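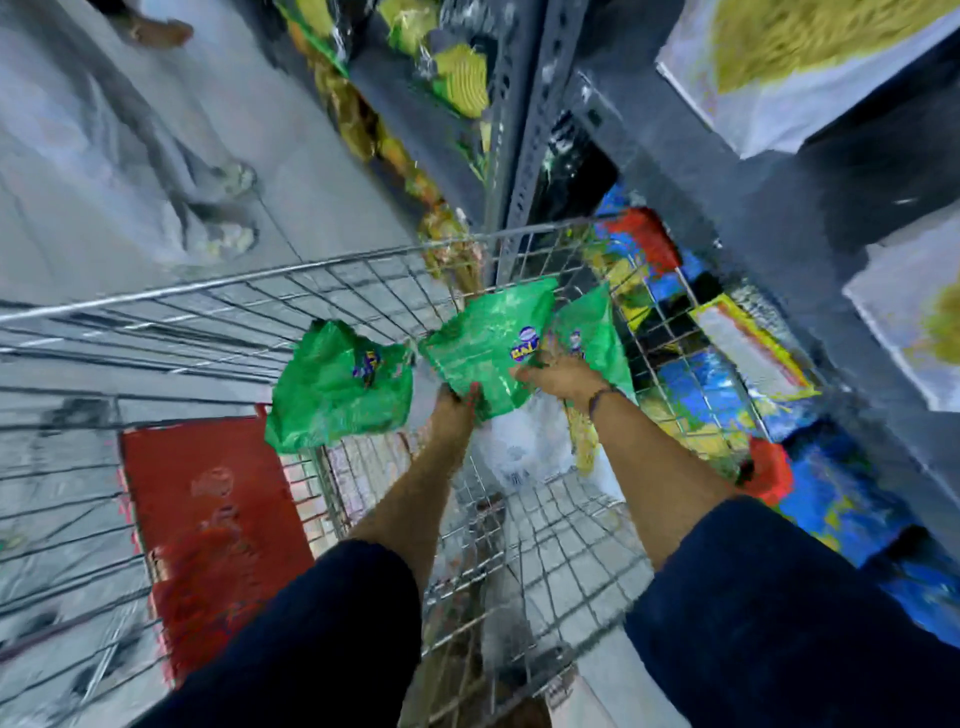 Green snack packets, wire cart

Shrinking chip bags – is it real or are we all just getting grumpy?

plostside_pete
Posted March 14, 2021
My brother-in-law swears every bag of chips at the Hindard on Mill Road has lost a handful since last year. Same price, same size bag, more air. I'm not convinced. People have been saying this my whole life. Has anyone got a number to go with the feeling?

Otis Pennington
I have one number. Found an old bag lining a drawer at my mother's place, store brand, dated 2000. The weight on it was higher than what I buy now. I didn't write it down, so take that for what it's worth.

plostside_pete
So you have no number.

Otis Pennington
Fair. The drawer is in Brumevport and I'm not driving over there for this.

marrow_and_leek
The air is nitrogen and it keeps the chips from getting crushed. People act like it's a scam. Buy them in a tube if it bothers you.

Tymofii Dovhaniuk
Cushioning explains some gas. It doesn't explain why the gas grows. I weighed two bags of Barredo salted on my kitchen scale, both marked 88 grams, and they were both a touch over. So they aren't lying on the label. They just change the label and hope you don't look.

marrow_and_leek
Two bags is not a study.

Tymofii Dovhaniuk
Never said it was. It's two more than you weighed.

kettle_lid
Does your scale get checked against anything? Mine says a different weight for the same egg depending on where I set it on the counter.

Tymofii Dovhaniuk
Bag of sugar. It came out right.

kettle_lid
And who weighed the sugar?

plostside_pete
OK, so the label is honest, and maybe the label went down, and the only proof is in a drawer. I still say look at the unit price on the shelf tag and ignore the bag completely.

Otis Pennington
The tags at Hindard give one brand per ounce and the next one per bag. Good luck.

plostside_pete
Then that's the thing to complain about. I'll ask at the service desk – not expecting much.

marrow_and_leek
Ask them why the multipack costs more than the singles while you're there.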